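Grasp planner notes, Nevisdale build. Marites Magbanua rewrote the wrist-view segmentation this week.

1/ Thin white wire is still the hard part. Depth drops out between the rods, so the planner treats the grid as open space.

2/ Rerun on 400 clips: 310 give a usable basket edge, up from 84.
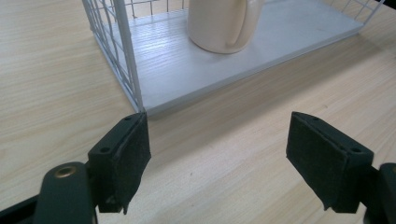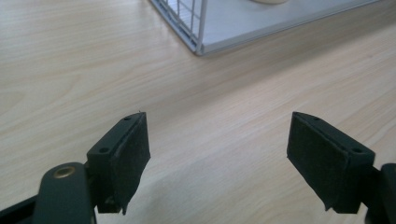
Wrist view, jaws open, basket ahead in both.

3/ The cream mug is a separate problem — too little of it in view to fit a rim. We now hold the last good pose for 37 ticks, then replan.

4/ Config is in the Sorley branch. Timestamps next.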